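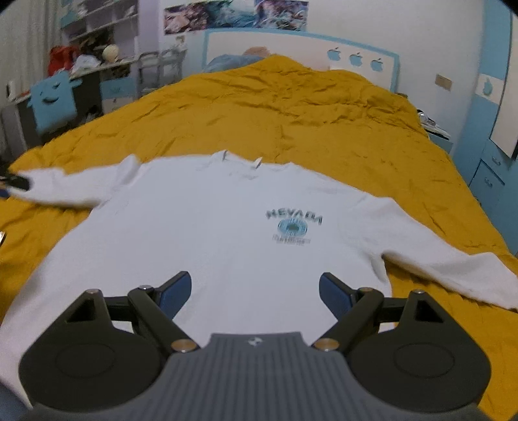
The Green Fluorite

A short story

When my aunt gave me the mineral business, she gave it in a kitchen drawer. In the drawer were the labels, the little tubes of glue, a brush made for teeth, and a notebook with the password for the web site. She said that the stones were in the garage and that I should not drop them.

The business was called Vesness Minerals. It had existed for longer than I had been in the country. My aunt sold quartz, calcite, fluorite and a few garnets to people who wrote to her from many places, and every second Friday she put new stones on the site in the evening. The customers knew this. They waited at their computers, and the best pieces were gone before she had washed her cup.

I was not a mineral person. I had worked in an office where I checked invoices. But my aunt's hands were no longer good for wrapping, and I had the time.

The first weeks I only learned. I learned that a stone must be photographed with the light from the left, and that one must always write if there is damage, even if it is as small as a grain of salt. "They will forgive a chip," my aunt told me. "They will not forgive a chip which they find themselves." I wrote this inside the cover of the notebook.

In September I found the green fluorite. It was in a shoe box at the back of the lowest shelf, wrapped in a newspaper that had become brown. It was a group of cubes, one growing into the other, of a green like the glass of old bottles. On the bottom was a label in my aunt's handwriting with the number 638 and one word, Flekent.

I knew Flekent from the list of mines. It was a small mine which was closed and filled with water before I was born, and the stones from there do not appear often. I looked in the notebook for number 638. The line had a price, and the price was crossed out. Beside it stood: "Sold. Waiting."

I asked my aunt about it while she was peeling potatoes.

"He paid," she said. "Then he wrote that he was moving and I should wait for the new address. So I waited."

"When was this?"

"In 2000. We had the catalog on paper still."

I said that after so many years nobody would ask for it. I said that another dealer, Agbenyega, had sold a smaller Flekent piece in the spring, and I told her for how much. She stopped peeling for a moment. Then she continued.

"It is not our stone," she said. "It only lives here."

I must confess that I went to the garage that same evening and took the photographs. The light from the left went into the cubes and stayed there. I wrote the description also. Fluorite, Flekent, old collection, no repairs, one small chip at the back. I put it in the list for Friday, and I did not tell my aunt.

On Wednesday I wrote the announcement for the mailing list. It was my habit to send it two days before, so that people could make themselves free. The list had many addresses that did not function anymore, and after every announcement the mail program gave me back a long row of errors. My aunt had never removed them. I decided to clean the list first, and this is how I came to read the addresses one by one.

Most of them told me nothing. But next to some my aunt had made remarks. "Likes blue." "No calls in the morning." "Wife pays." And at one, quite near the end: "638, ask again."

The address belonged to a company called Utasus, and I thought it would be dead like the others. I wrote to it anyway. I wrote that we were a small mineral shop, that a stone was paid for in the time of the paper catalog, and that we would like to send it to the person who had bought it. I read my letter 3 times for mistakes. Then I sent it, and I sat there with the feeling of a person who has put money in a machine and nothing falls out.

On Thursday there was no answer. In the garage I took the fluorite out of the box again and held it under the lamp. I thought about the roof, which had to be repaired, and about the price of Agbenyega. I thought that one letter was enough and that a reasonable person would call the matter finished.

The answer came on Friday in the afternoon. It was in the junk folder, between a lottery and an offer for printer ink, and I would not have seen it if I had not looked for a lost order.

It was from a daughter. She worked now in the firm where her father had worked, and the old address was sent on to her. Her father was alive, she wrote, but he did not use the computer. She had read him my letter at lunch. He had said at once, "The green one," and then he had described it to her, the cubes and also the chip at the back. He had thought my aunt was angry with him, because he had lost her address in the moving and had never written. He was ashamed, and later it was too late to be less ashamed.

They lived on a long road outside the town, at number 2112. She asked what they owed for the storage.

I went into the site and took the fluorite off the list. It was one hour before the new stones had to appear. There was an empty place in the row where it had been, and I moved the calcites together so that it did not show.

Then I wrapped it. I used the soft paper first, then the bubbles, then a box inside a box, in the way I was taught. My aunt came in and stood next to the table. She saw the number on the label and she saw the address, and I waited for what she would say.

"More paper in the corners," she said.

I put more paper in the corners. She held the lid down with her bad hands while I pulled the tape, and when we had finished she asked me what she should write for the storage.

"What do you want to write?"

She took the pen and thought for some time. On the invoice she wrote the number of the stone, the name of the mine, and the words "Thank you for waiting."

At eight o'clock I pressed the button for the new stones. The first garnet was sold before I had put the kettle on.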